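Nudaler Kitchens - Purchasing and Food Safety Meeting
Minutes, 6/1/24

Present: Wouter Van Acker (chair), Evelien Aerts, Marijke Wouters, Luuk Aerts, Glykeria Kouris (notes)
Apologies: none received

1. Last minutes
Agreed as read. One fix - Luuk was down as absent in March, he was there for the second half. Glykeria to correct the copy on the shared drive.

2. Cold storage, Velolel site
Evelien reported. Walk-in number two still drifting overnight. Engineer came, changed the door seal, left. Readings better since but still creeping up before the morning delivery. She wants the defrost timer looked at before we pay the second half of the invoice. Wouter agrees, hold payment.

Discussion on who checks the log at close. It's on the closing sheet but people are signing the whole column in one go. Marijke has seen this herself, twice. Agreed: closing lead writes the actual reading and the time, initials next to it, no ticks. Evelien to reprint the sheet without the tick boxes.

Stock that was in there on the bad night - all dairy and cooked rice thrown out, written off at $321. Luuk asked if insurance covers it. Not worth the claim, below the excess.

3. Allergen sheets
New sesame dressing went on the line before the sheet was updated. No complaints but it should not of happened. Marijke took the dressing off until the sheet was right, back on the next day.

Rule from now: no new item goes out until the allergen sheet is changed in all three places (counter binder, kitchen wall, website). Kitchen lead signs. Luuk says website is the slow one, he has to ask Jeteck each time and they take days. Wouter to ask Jeteck for a login so we can do it ourselves. Old sheets to be binned, not put at the back of the binder.

Glykeria asked about the bread. Supplier label says "may contain" nuts, our sheet says nothing. Marijke thinks the label changed when they moved bakeries. To check with them and get it in writing.
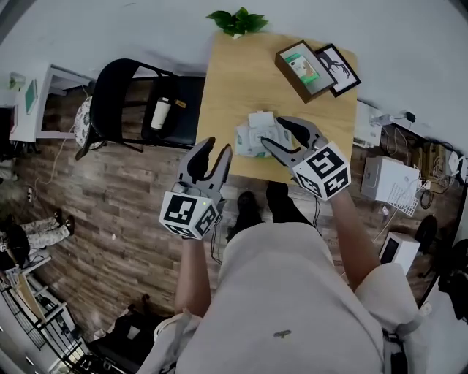 4. Suppliers
Tamura (fish, some frozen veg) - prices up again from next month. Evelien has gone through the list, 16 lines affected, mostly white fish. Salmon unchanged. Quality is good, delivery on time, nobody wants to move. Wouter will try to get them to hold the cod price through the summer. If not we cut the cod special to two days a week.

Eggs - short twice. Driver says it's the depot. Luuk to set up a backup account with the other farm, small standing order so we are on their books.

Chicken - paperwork missing on one delivery, accepted anyway by the morning shift. Long talk on this. Agreed it gets refused next time, even on a busy day. Marijke will call round the shifts so everyone hears the same thing. Evelien wants a laminated card by the back door with what to check - temp, use-by, packaging, paperwork. She'll draft it.

5. Training
Seven staff due for the food handler refresher. Two have booked. Wouter not happy, the reminder went out in March. Glykeria to put the rest on a date herself and tell them, paid time as before. Course is 60 minutes online plus the short test.

New starters: Luuk feels the first day is too much paper and they remember none of it. Suggests handwashing, allergens and the probe thermometer on day one, everything else later in the week. General agreement. Marijke not sure about leaving out cleaning chemicals - added back in, so four things on day one. Luuk to rewrite the checklist.

6. Pest control
Visit went fine, nothing found inside. One bait box outside was broken, replaced. Bin lids being left open by the end unit, Wouter has spoken to them once and will again.

7. AOB
- Probe thermometers: two missing, one reads low. Evelien to order replacements and do the ice water check on all of them weekly.
- Date labels coming off in the fridge. Try the other roll, we have a box of it upstairs.
- Marijke away the last two weeks of the month, Evelien covering orders.
- Fryer oil pickup now early morning, someone needs to unlock the side gate. Luuk will do it for now.
- Glykeria asked again about aprons. Wouter said yes, get a price.

Actions
Wouter - Jeteck login, Tamura cod price, bins, hold engineer payment
Evelien - closing sheet, delivery card, thermometers, defrost timer
Marijke - bread allergen info in writting, call round shifts on deliveries
Luuk - egg backup account, day one checklist, side gate
Glykeria - refresher bookings, apron price, fix last minutes

Next meeting same time next month, upstairs.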